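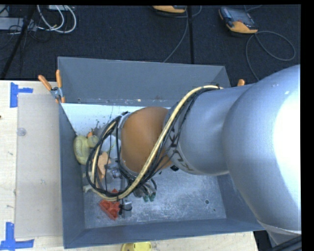 Picking arms on returns: has anyone's job really got easier?

mossbank_38
Posted 3rd October

We handle returns for Kultaretti, mostly toys and household bits. Management has signed up with Vinow for bin picking and we had the big talk in the canteen last week. Same line as ever, no job losses, we'll all be "freed up for better work". Has anyone been through this? What did the better work turn out to be?

pallet_gran
Went through it at Skestuvport in May. The better work was standing next to the arm and topping up its bin. I used to open the parcel, check the item, grade it and chuck it in the right tote. Now I tip things in and wait. Pay's the same, I'll give them that, but the grading bonus went because grading is now "part of the system".

tlapale_nights
Bit unfair. We've had arms at Tlapale for 11 months and my wrists are better than they've been in years. I don't miss leaning over a deep bin all night.

pallet_gran
Glad about your wrists. Did your target change?

tlapale_nights
It went up, yes. 2,738 items a shift for the whole line. But we hit it most nights.

offcut
Most nights with how many people walking over to sort out a missed grab? That never goes in the figures. Ask for the stoppages in writing before you agree to any target.

And ask what they tested it on. A few things at the bottom of a bin is a long way from a full cage in January, with torn bags and odd shoes.

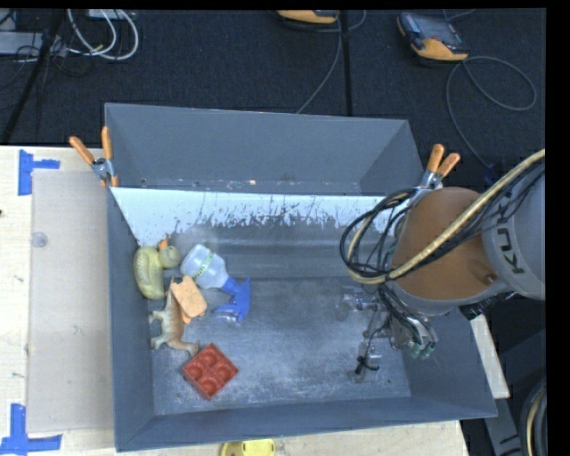
Duck, horse, toy brick and a spray bottle in the bin, KUKA arm at the right.

mossbank_38
The spray bottle is the sort of thing I'd worry about. We get them back half full with the top loose. A person feels that straight away and stands it up.

tlapale_nights
Ours goes to a manual lane if the scan says liquids. It isn't perfect but neither were we. I've put my own thumb through a bag of compost.

offcut
So there's a manual lane. Who works it, and are they on the same rate as before?

tlapale_nights
Two of us, in turns. Same rate. It's the worst spot on the floor now, everything awkward ends up there.

pallet_gran
There's your better work, mossbank.

mossbank_38
Cheers all. There are 46 of us on returns and I doubt they need that many people tipping bins. I'll ask about stoppages, the manual lane and the bonus, and post what they say.

offcut
Get the bonus answer on paper.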